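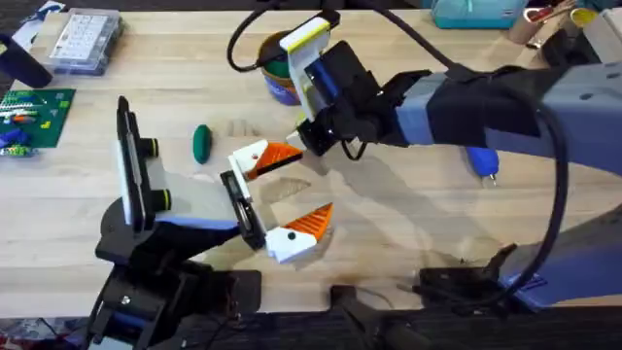

Two-arm task for the July demo – dough or blocks?
Posted in: Student Builds

goltthorpe_arms
Our club has to settle on a task this week. There are 9 of us and the demo slot is short. The plan is for the left arm to pick up a small lump of green dough and hand it to the right arm, which puts it in the tub. Team Hotance did blocks last year and the judges were bored. Has anyone run a handoff with something soft?

kettle_mox
We tried it in my sophomore year and dropped it. Dough changes shape every time you grip it, so your third run isn't the same as your first. Use blocks.

hlyn_abella
I don't agree. The shape change is the interesting part, and you can reroll the lump between runs. What are you using for finger pads?

goltthorpe_arms
Orange ridged ones on the left arm, sawtooth profile. The other side has a small white tip. We haven't decided if that one needs pads too.

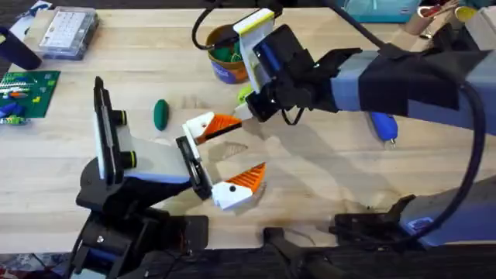
The part I'm less sure about is where the handoff happens. Right now both grippers come in near the middle of the table, and there isn't much room between them. If the left one opens all the way, I worry the upper finger will hit the other gripper.

savance_dan
Open it less. You only need the lump's width plus a little. We had two crashes at Savance before someone put a limit on the open position.

kettle_mox
Or have the left arm set it down and the right arm pick it up. No handoff, no crash.

hlyn_abella
That's a different task, though. The rules sheet for our league says "transfer between arms," and the judges took points off for a set-down. Check yours.

goltthorpe_arms
Ours says the same. Set-down is out. I'll try the limit. 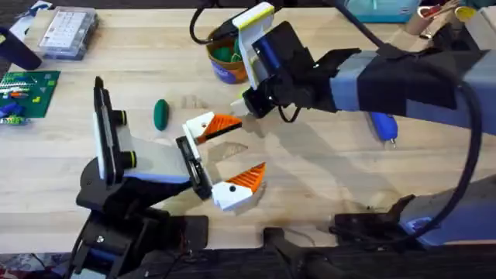 Other thing is the cable on the right arm. It makes a big loop and I'd like it shorter, but our mentor wants the slack left in for the wrist.

savance_dan
Your mentor is right. Tie it at the elbow and leave the rest alone.

kettle_mox
Still think blocks. Also clear the table before you record anything, tools and all.

hlyn_abella
Agree on the table. Put the lid on the dough between sessions too. Ours got crusty in some 3 days and the grip settings were no good after that.

goltthorpe_arms
OK. Staying with dough, smaller opening, cable tied at the elbow. I'll post the grip settings once we have a full run.

Honeylyn Abella (hlyn_abella)
Post the failed ones too, please. I have 2 freshmen starting on this.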